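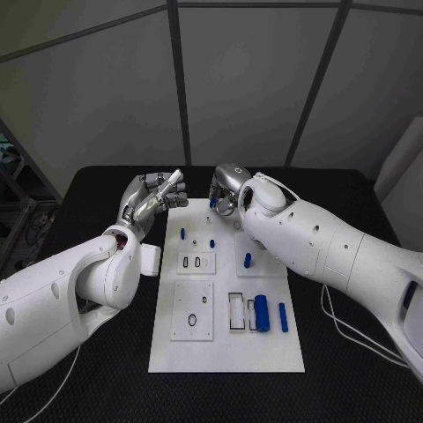
Two-armed station at Londora, with the right hand closed on a small blue part over the task board.

We visited the Londora workshop on Sunday, October 29, 2023, during its open day. Groups were kept to 17 people, and ours got the teaching room first.

Stefaniia Kostiuk ran the demonstration. The operator sits at a desk in the next room, wearing a pair of gloves and watching the view from the robot's head on a screen. Whatever the gloves do, the robot's hands do a moment later. Each run is recorded, and the recordings are used to train the robot on the same task.

The task board is white, with blue cylinders of different sizes and plates with round, oval and rectangular openings. Kostiuk said the small parts take the most practice, as the operator cannot feel them and has to judge the grip by eye. New operators spend 4 days on the large cylinder before they move on.

Visitors could try the gloves for two minutes each. I closed the hand too early twice and then got hold of a part. Bohdana Skoryk from our group did better and moved hers from one side of the board to the other.

After that we walked through the Fevis assembly hall, which was quiet on a weekend, and had coffee by the front desk. The next open day is in April. Parking is behind the building, and the 18 bus stops across the street.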